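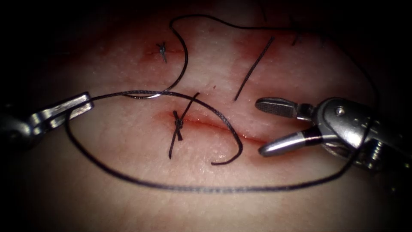

The practice pad, two cuts, black thread

I'd told Ffion Ruddock I could sew, and in my defence I can. I've taken up hems, I've patched a tent, I once put a new zip in my brother's good coat. So when she said the evening course at Jotham had a place going and it was only stitching, really, I said yes before she'd finished her biscuit.

It isn't only stitching. For one thing, cloth doesn't blush. You make your cut in that pale rubbery stuff and the red creeps out into it, and even though you know it came out of a bottle, your stomach has opinions!

"Start with the short one," said Abilio Montes, who was teaching us. "One stitch. Tie it, trim it, leave it alone."

I have never left anything alone in my life, but I looked at that top cut, closed with its one tiny black cross and the two little tails sticking out, and I thought - all right, that's rather lovely. It looked like a kiss at the bottom of a birthday card.

The lower cut was the long one, and redder. It had a knot near the left end with its ends poking out every which way, like my hair in April, and then all that line still to go. There was a loose bit of black thread lying across the pad above it, joined to nothing, and I wanted so badly to pick it up and put it in my pocket. My gran did that with every scrap of cotton. She had a Finell toffee tin full of them, 748 by her own count, and when she died we couldn't throw out a single one.

"You've gone quiet," Ffion whispered.

"I'm thinking about toffee," I said.

She nodded as if that was sensible (we've been friends since we were seven, she's used to it). Somewhere behind us Abilio was telling a man called Moura to breathe out. I breathed out too, and looked along the red line to the place where the next stitch ought to go.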